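Gallery: Two Arms, One Tray

Skornard is a learning system that needs to be shown everything. It has no imagination and a long attention span, and so the Rorko bench exists to feed it examples of small objects being handled by two arms with a tray between them. The target for this set was 1597 episodes. We began in September, when that number still sounded like something a person might get through before lunch got cold.

An episode is one short attempt, start to finish, with both arms logged the whole way. Then we put things back and do another. Clumsy attempts are kept if they end properly, on the theory that a system raised on perfect handling panics at the first wobble. Attempts where the operator sneezes are kept too, under a separate label. There are 10 of those.

Posted 2023-01-31. Click through at your own pace. We didn't get to. 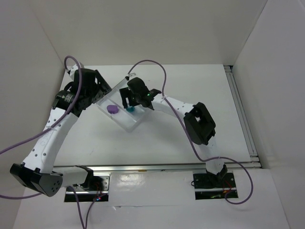 Both grippers at the tray, the right one with its fingertips over a small teal piece.

The purple cables are the best-traveled things on the bench. Every episode gets a note if a cable brushed an arm, and the notes column has become very repetitive reading.

The rest of our trouble is variety. Left alone, an operator will set the pieces down in the same comfortable spot all afternoon, and Skornard will conclude that the world is made of that spot. We now shuffle by a printed list, which the operators dislike, and turn the tray between batches. Of the first 100 episodes we threw out 77 for being nearly the same episode. The list was printed the next morning. 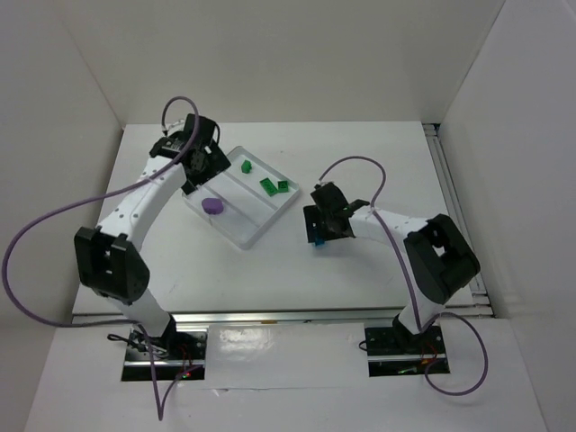

Lei wrote in to say that turning the tray is fine as far as it goes, but their own set fell apart over lighting, and they would trade half their episodes for a few dozen recorded with the lamps moved. They also asked whether we log the failed grasps separately or leave them mixed in.

Mixed in, with a flag. The lamps are on the list for the next batch, under "lamps."

Related galleries
Gadard: Sorting by Feel
Rorko Bench, Before the Walls Went Up
Labeling Week, Parts 1 and 2
Cable Routing We Have Regretted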